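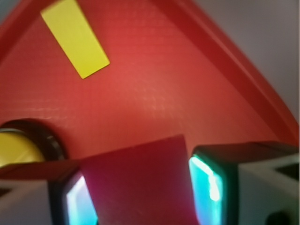 What kind of tray is best for carrying answer buzzers and other small game pieces from one room to another?
A plastic serving tray with a raised rim and a textured floor, large enough that the buzzers do not have to stand on top of each other.

Edon Games and Toy Library List, message 1573
Subject: Re: trays or boxes for the buzzer sets?

On 07/04/2024 a member from Varela wrote:

> Hello all,
> We lend buzzer sets to families and to the two schools near us. At the
> moment everything goes in cardboard boxes and the boxes are falling apart.
> The round buttons are always at the bottom, something heavy is on top, and
> when you lift the box you hear them all answering at once. Small pieces
> disappear in the corners. I am thinking to buy trays for the game table and
> keep the boxes only for transport. Does anybody use trays? Flat or with a
> rim? And do you separate the buzzers by color or keep a mixed set together?
> Our budget is 100 for everything, so please nothing fancy.

Hello Varela, and hello to the list,

I write from Madis. We changed to trays in May of last year and I am glad to tell you how we do it. Please excuse that the answer is long.

First, the rim. I would not buy a flat one. The buzzers have a round black base, and when the tray is tilted going through a door they can slide more than one expects. With a raised rim they stop at the side. Rounded corners are also better for cleaning, because a cloth goes into them easily and crumbs do not stay.

Second, the floor of the tray. Ours is red-orange and has a fine diamond pattern in the plastic. I believed at first it was only decoration, but the pieces move less on it than on our old smooth trays. The disadvantage is that the pattern holds dust. I wash it with a soft brush and dish soap, then let it stand on its side until the next morning. Please do not use the rough side of the sponge, I made scratches on our first one.

About the colors, you asked if one should separate them. We keep a mixed set together, one button of each color. When a family borrows red only, the children cannot hear or see who was first, and there is a discussion. With a blue, a red and a yellow one the matter is clear. We also put some small things with the buttons. The purple rubber duck is for the player who has the turn, and the triangular blocks are given as points. You can use any blocks you have. The duck is much smaller than the buzzers, so it is the piece I look for first when a set comes back. 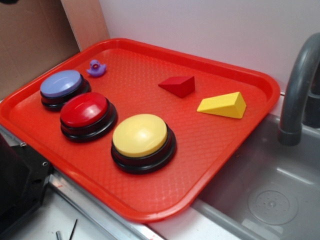

For checking a returned set I spread everything on the tray before I write it in the book. I press each button 2 times, first softly at the edge of the cap and then in the middle. If it answers only in the middle, I clean under the cap with a dry cotton bud. Water should stay away from the base. The duck and the blocks may be washed in the sink like any other plastic toy.

One mistake I made in the beginning was to carry the buzzers standing close together. They touch each other, and when you put your hand in to take one, you press its neighbor. Now I leave a space of two fingers between them if the way is longer than our corridor.

For transport by car we still use a box, as you plan, but a low one, with a kitchen towel folded between the buttons. The tray goes under the box, upside down. Take out the batteries if the set will not be used for more than a month. I have written "batteries out" on the card of set 113 in big letters, and it is still forgotten.

Regarding the price, I cannot say what you will pay in Varela. We bought ours from the Nereso household shop when they were changing their shelves. It is an ordinary serving tray, so I suggest to look first in the kitchen department and only afterward in the catalogs for schools. Measure your cupboard before! Ours fits only diagonally and the door does not close completely.

I have one question in return. Does anybody know a glue or a soft ring that keeps the buzzers from walking on a glass table? Felt did not help us, it becomes too slippery.

With kind regards from Madis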